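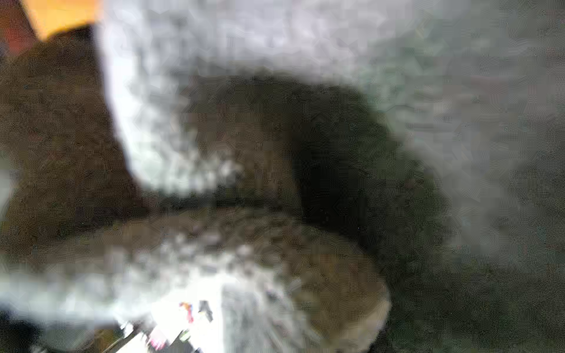 Packing Up the Vakbridge Flat

Gallery by Seung-woo Noh
Posted 2021-10-19

We gave ourselves all of September to pack the flat, and used the last four days of it. Workitz dropped off 44 cartons on the Monday, flat, in a bundle too wide for the lift. I carried them up the stairs in several goes and had opinions about each landing.

Most of the gallery is close-up work. I like the colours of a half-packed room more than I like packing one, and my sister Choo (family nickname, long story, involves a train) had the tape gun anyway.

Browns and tans, mostly, with a dark olive shape in the middle and one small bit of orange up in the corner. Very much the palette of the whole week.

Choo's labelling system began with room, contents and a number. By carton 16 it had become "stuff", and after that "more stuff". The kitchen is spread across both categories. We are still looking for the good colander.

Flikport quoted us for a small truck and sent a medium one, which we filled. I had told them we didn't own much. The driver was gracious about it and asked only once whether the piano stool came with a piano. It doesn't.

The storage unit is number 1206, down the far end, past the one with the canoe. If you lent us a book between 2017 and now, it's in there, near the back, under something heavy. Send me a message and I'll put you on the list.

Full-size files on request. Prints too, if you're keen on brown.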